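Shadi Zein had been up since five when we spoke, and she was already on her third cup of tea and her second spreadsheet. She looks after heating advice for Fudcombe, a village where most homes still run on oil, and she can talk about heat pumps for as long as you will let her (I let her for quite a while, and loved every minute).

"People ring me up and the first thing they say is, will I be cold?" she says. "And I say, what are your radiators like? Everyone wants to talk about the box outside. I want to talk about radiators!"

Her own house was one of the first in the village to change over. She and her neighbour Nizar Fakhoury, a retired plumber, went through it room by room with a tape measure and worked out how much heat each one lost on a freezing night. Only two radiators had to be swapped, the one in the hall and a tiny one in the back bedroom that she says "never did a thing anyway".

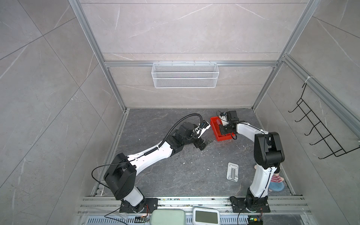

Fakhoury is the one who got her interested in flow temperature, the heat of the water as it leaves the pump. A boiler will happily send it round at 70 degrees, but a heat pump is at its best much lower, running gently for hours. He is also particular about where pipes and cables go. He likes things fixed to a proper rail, and he would approve of the metal one in the photo, with both arms mounted along it at the near edge of the table. In his own plant cupboard every pipe is clipped, lagged and labelled in capitals, and he showed me the lot with enormous pride.

"Leave it alone, that's my main advice," he tells me. "Folk come home, turn it right up, then turn it off at bedtime. That's how you drive a boiler. Set it at 19 and go and do something else."

Zein laughs at this. Her own mother, who lives over in Giseck, fiddled with the controls for the whole of her first winter. "She'd open a window, then ring me to say the bedroom was chilly. We got there in the end. Now she tells her friends how to do it, and she's stricter than Nizar."

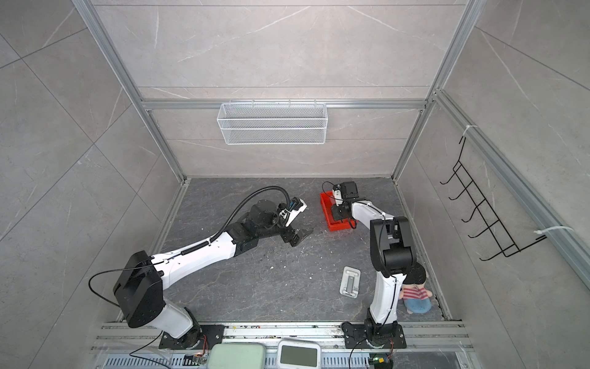 The other thing that comes up on the phone is noise. Zein used to answer with figures, and found they meant very little to anyone, so she now invites callers to stand in her side passage on a Thursday evening and listen. So far nine households have taken her up on it. "They stand there in their coats and say, is it on? And it is on! I love that bit."

She is less cheerful about hot water cylinders. Plenty of the cottages lost theirs when combi boilers came in, and the airing cupboard has long since filled up with towels. Finding room for a tank can take longer than choosing the pump. In one house on Stilska Lane it ended up under the stairs, after the owners had measured every corner of the kitchen.

Next on her list is the village hall, with its high ceiling and single glazing. She wants the draughts dealt with before anybody prices a pump, and Fakhoury has already been up in the loft with a torch. They hope to have the insulation down by June.

"Come back when it's done," she says, pouring another tea. "Bring a thin jumper."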